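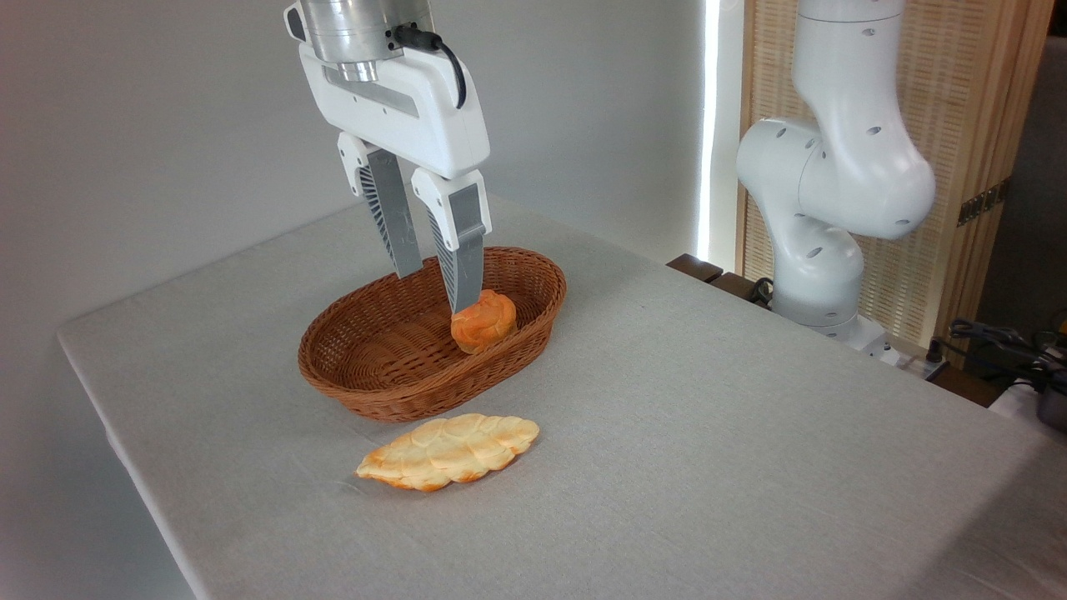

Progress Report to the Fatora Fund, Equipment Strand
Tallholm Kitchen Automation Group
Period covered: award through August
Prepared by Eun-ji Na, with numbers from Takeshi Honda and corrections from everyone

Where things stand

We are still on schedule for the thing we said we would do, which is decide what to buy. Your program officer asked us to keep the buying separate from the wanting, and most of this report is an account of how that has gone.

The application listed four purchases: a second arm, replacement fingers, a force-sensing wrist, and something called "workcell furniture," a phrase I wrote and now regret. The second arm is in and mounted. The fingers are ordered in part. The wrist is on hold. The furniture has become a table with a cloth on it, and we are happy with the table.

The task has not changed since the proposal. We want an arm to move baked goods in and out of baskets, trays and bags without squashing them, for small bakeries and cafeteria lines that will never have room for a packaging machine. Bread was picked because it is irregular, cheap and hard to hold politely. We had not fully considered that it also gets stale, sheds, and is eaten by staff.

Spending against plan

Second arm. Bought, delivered, bolted down. It came in under the quote because Kravets had one returned from a trade show and was willing to say so. Takeshi checked every joint against the spec sheet before he would sign, and spent a long afternoon on the phone about a warranty start date that Kravets believed had already passed. It has now not passed. The saving is held in the line and has not been moved.

For most of the period the second arm has done nothing. The proposal has it handing over and steadying baskets, and that work needs the two controllers to share a clock. They share a power strip. Mio Sugiyama has the clock problem and expects to be done with it before the next report. Several visitors have asked why we bought an arm to stand in a corner, and we have started sending them to Mio.

Fingers. We run a parallel gripper with ribbed, compliant fingers that bend around whatever they close on. They are very good at rolls. They are less good at anything long and flat lying on a table, because there is nothing to get under, and the fingers fold where you would like them to scoop. The budget had us buying one style in bulk. We now think that was wrong and have bought a small lot from Cloline, with a narrower tip, to try before committing. The bulk order is canceled. Cloline does not give a discount for small lots and was quite cheerful about it.

Wear is the other finger issue. We budgeted a replacement pair every 200 hours of running, taken straight from a supplier's brochure. Our oldest pair went 72 hours before the ribs at the tip started to tear. Ánh Châu thinks most of the damage came from basket rims, in which case the brochure may be right about fingers that never meet a basket. Ours meet them all day. The forecast has been redone using our number.

Force-sensing wrist. Not bought. See below.

Props. This line did not exist in the proposal and now does. In the first weeks we used real bread from the bakery downstairs, which cost little and produced a good deal of data about how a roll behaves on Tuesday's crust versus the next morning's. I withdraw the name of the day; the point is that no two sessions could be compared. Kaede Nagano proposed replica bread for the repeatable part of the testing, with real bread kept for the checks at the end of each block. We spent $1182 on replicas, baskets, cloths and storage bins. It came out of travel, which your office approved by email, and the travel in question was mine.

Replica bread is smoother and stiffer than bread. We know this. A grip that works on a replica is allowed to move to real bread and is not reported as a success before then. Kaede keeps the two sets of results in separate files with different colored headers, after an early chart mixed them and made us look brilliant for the length of one meeting.

What the work looks like at present

A typical block is one basket, one or two items, and a fixed starting pose for the arm. The arm places an item in the basket or takes it out. Somebody resets, or the arm does if the reset is part of the test. Woven baskets with rolled rims turned out to be the most useful container we own, as they are shallow enough to reach into and still awkward enough at the ends to cause trouble. When an item sits near the end of an oval basket, one finger has to go down between it and the wall, and the wall curves. A good share of our failed grasps happen in that gap. The gripper housing is also wider than the fingers suggest, and it will find the rim of a deep basket well before the fingers find the bread. We have stopped buying deep baskets.

Braided shapes are a separate headache. On a round roll the fingers can close anywhere. On a long plaited loaf they want to settle into the creases, which is fine near the middle and poor toward the tapered ends, where the loaf swings. Two-arm lifting would help, and I refer you again to Mio.

The plain cloth on the table was a real purchasing decision, though it cost almost nothing. Bare wood gave glare in the camera views and let items skate. The proposal had a molded workcell top with inserts, at a price I will not repeat here. The cloth does the job. It creases, and someone smooths it. We are asking to release the whole furniture line back to the fund or to the sensor line, whichever you prefer.

The wrist question

This is the one decision where we would like your view before the next payment.

The wrist sensor would tell us how hard the gripper is pushing on the basket or the table. Today we infer it from motor current, which is a bit like judging a handshake by the electric bill. The sensor is the most expensive item left in the plan. Kravets quotes a delivery time of 26 weeks. If we order on receipt of your reply, it arrives with enough of the grant left to use it properly. If we wait a quarter, it arrives in time to be photographed.

Ánh is in favor. Her argument is that the gap between basket wall and roll is a contact problem, that better fingers will only carry us so far, and that torn fingers are costing us money that a sensor would partly give back. Takeshi is against, for now. He points out that the sensor adds height between the flange and the gripper, which means new mounting bolts, a longer cable loop, and redoing every stored pose. He also points out that we have bought one large item this year that is standing still, and that two would be a collection.

I lean toward ordering, with a condition. The clock work on the second arm gets finished first, and if it is not finished by the date your office needs a purchase order, we skip the wrist and put the money into fingers and a further round of testing with real bread. Both versions are costed in the attached sheet. Neither goes over the award.

Smaller items

Cabling. Nothing was budgeted for cable management, and it shows, chiefly at the far side of the second arm's base. We would like to spend a modest amount on sleeves and a proper distribution box. Mio has unplugged the wrong thing twice and asked that this be recorded as a risk. It is recorded as a risk.

Spares. We hold one spare gripper cable and no spare gripper. A connector at the wrist gave intermittent faults for a while, and swapping the cable cleared it. Kravets will sell us a reconditioned gripper for less than the cost of a week's stoppage, and Takeshi recommends saying yes. So do I.

Service contract. Quoted, read and declined. It covered parts we can change ourselves and excluded fingers.

Storage. The replica bread is kept in lidded bins with large labels. Please assume there was an incident.

Next period

Finish the shared clock and put both arms on the same basket. Complete the Cloline finger comparison and place one order, once. Run the first full block on real bread with the new forecast for wear. Take delivery of the reconditioned gripper, if approved. Order the wrist or formally drop it, according to your answer.

We need three things from your office: a yes or no on releasing the furniture line, approval for the spare gripper and the cabling, and a view on the wrist. The first two can be handled by email to me. For the wrist, Ánh and Takeshi have both offered to join a call, and I would suggest giving them a fixed end time.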